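Vudero two-arm tabletop set: house rules and data card

Hi, and thanks for having a look. I keep this README for the Vudero set, the simulated half of the tabletop work we do at Ginidska. I've tried to write it the way I'd explain it over a coffee, so if you want the terse version, the schema file has all the field names and none of my opinions.

What's in it: 400 episodes, two arms, one table, one tray. Version 3 of the labels. Everything was rendered with the Bolger scene pack, and the exporter is Esard (the older one, I haven't moved us over yet — sorry to those of you who keep asking!).

Most of this file is the rules for recording and labelling. They started as a sticky note and got out of hand. If you add episodes, please stick to them, even the fiddly ones.

Start pose first. Both grippers start open and clear of everything, and an episode that begins with a finger already on the object goes in the bin. I don't care how good the rest of it is. Hold the start pose for 99 steps before the first command, then go. Yes, it feels like forever when you're teleoperating, and yes, I've heard the complaints. 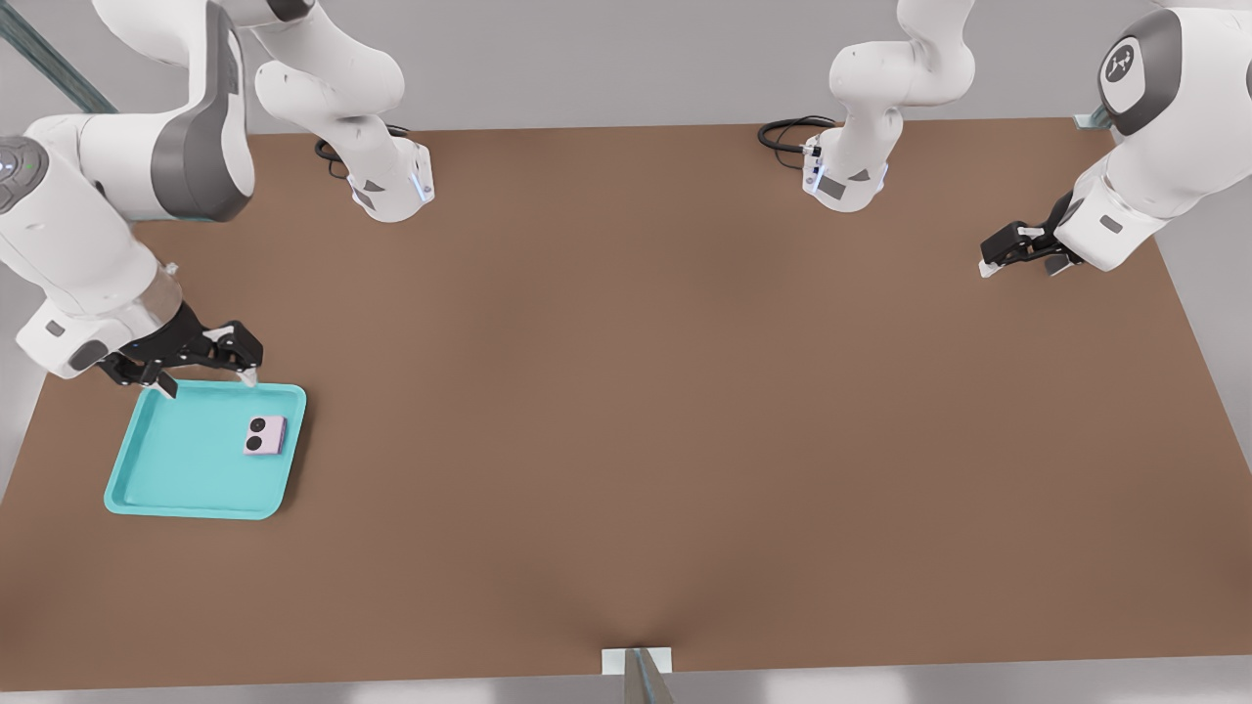 Naming the arms is where we've had the most grief. Left and right are always taken from the viewer's side, never from the robot's own side, and they stay that way in every file, log and comment. So the arm over the turquoise tray is "left", full stop, and the one hovering over bare table is "right", even if it never does a thing for the whole episode. Please still log the idle arm. I want its joint values at every step, flat lines and all, and I'll be grumpy if they're missing.

A few more, in no particular order:

- Label the object by colour and shape. "Pale lavender, rectangular" is fine. Don't guess at what it's meant to be, we had four different names for the same thing in June and it was a nightmare to merge.
- Gripper state is open, closing, closed or opening. "Half" isn't a state.
- If the two arms come closer than the limit in the config, flag the episode and keep it. Near misses are useful to people working on safety checks.
- Don't trim the ends. Whoever trains on it can trim.
- Failed grasps stay in, marked as failed.

Splits are by random seed. Seed 901 is held out for testing, so please don't tune on it, and if you've done it by accident, just tell me and I'll swap it out.

Simulation only, remember. Passing these checks says nothing about whether a policy is safe on real hardware, and your own site rules come first there.

Last edited 1/25/26.

Filed under: Robotics, Datasets, Good Practice

Related items
Vudero label schema, version 3
Moving from the old Esard exporter
Bolger scene pack: lighting notes
Ginidska teleoperation checklist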